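FOR IMMEDIATE RELEASE

Oltex Opens Household Textile Reuse Room in Jedmont

Towels, jeans and other washable goods will be sorted, folded and passed on free of charge

JEDMONT, April 27, 2021 — Oltex, a household textile reuse service, has opened a sorting and folding room on Skerlow Street in Jedmont. The room takes in clean towels, bed linen and everyday clothing from local homes and passes them on to families and shelters that ask for them. There is no charge to give and no charge to receive.

The service began last December as a trial out of a rented storage unit. During the trial Oltex took in 3,000 pieces. Of those, 1,102 were bath and hand towels, which made towels the largest single group by a wide margin. Jeans came second.

"We thought we would be getting mostly shirts," said Kevser Akyol, who manages the Jedmont room. "People hold on to shirts. What they want to clear out is the linen closet, and a lot of what comes out of it has years of use left."

Every piece that comes in is checked for holes, stains and pulled threads. Towels are then laid out flat on a cloth-covered table, with the long edges straightened first, and folded from one side. Terry cloth gets extra attention because a fold made in a hurry springs back open and leaves a stack that will not stand on a shelf. Clothing is folded separately and boxed by type. The boxes are ordinary cardboard and are reused until they wear out. 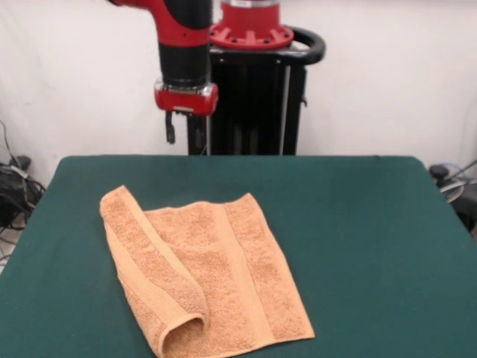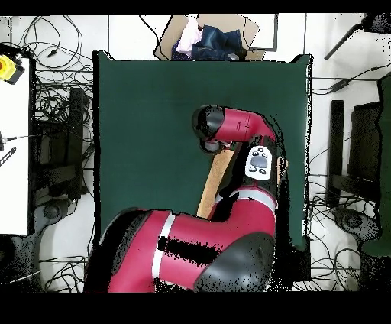
Oltex uses one fold for all bath towels, so that a household picking up a set can put it straight into a cabinet. The towel is folded over from the side, turned, and folded again in thirds. Hand towels get one fold fewer. Woven borders are kept to the outside where possible, as the smooth band holds the shape better than the looped part does.

Jeans are folded in half along the legs, then in half again, and sized by a tag pinned at the waistband. Items too worn to pass on are cut into cleaning cloths. Single pieces of bedding are kept back until a match in size turns up — color matters less, according to the staff, and most families who request sheets say they have no preference.

"When I started I folded everything the way my mother did, and it was too thick for the shelves," said Nazmiye Karakaya, who trains new staff at the site. "It took me a couple of weeks to change. Now I do it the Oltex way at home too, and my kids complain that they can't find anything."

The Skerlow Street room has shelf space for 200 packed boxes. Oltex expects to fill it by the end of the summer. Shelving and the large folding table were supplied by Cieślak, a furniture maker that also fitted the lighting over the work area. Cieślak will build 2 more tables for the room later in the year at cost.

What to bring

Oltex accepts bath towels, hand towels, washcloths, sheets, pillowcases, thin blankets, jeans, sweaters, T-shirts and children's clothing in all sizes. Everything should be washed and fully dry. Small faults such as a missing button or a loose hem are fine. Please check pockets.

Oltex cannot accept pillows, comforters, rugs, curtains with hooks attached, shoes, or anything with a strong smell of smoke or mothballs. Bags left outside the door when the room is closed cannot be used, as they are often damp by morning.

Donors do not need to fold anything before they come. Items may be brought in bags or open boxes, and boxes will be handed back on request.

How to request items

Households in Jedmont can ask for towels, bedding and clothing by filling out a one-page form at the front desk. The form asks for sizes and the number of people in the home. It does not ask about income. Most requests are packed within the week, although children's winter clothing may take longer. Shelters and schools should speak to Kevser Akyol before sending a large request so that stock can be set aside.

Pickup is at the side entrance, where there is a ramp and a short-stay parking space. Households without a car can name another person to collect the box for them.

About Oltex

Oltex collects, sorts and passes on household textiles. The Jedmont room is its first permanent site.

Media contact: Nazmiye Karakaya, Oltex, Skerlow Street, Jedmont

###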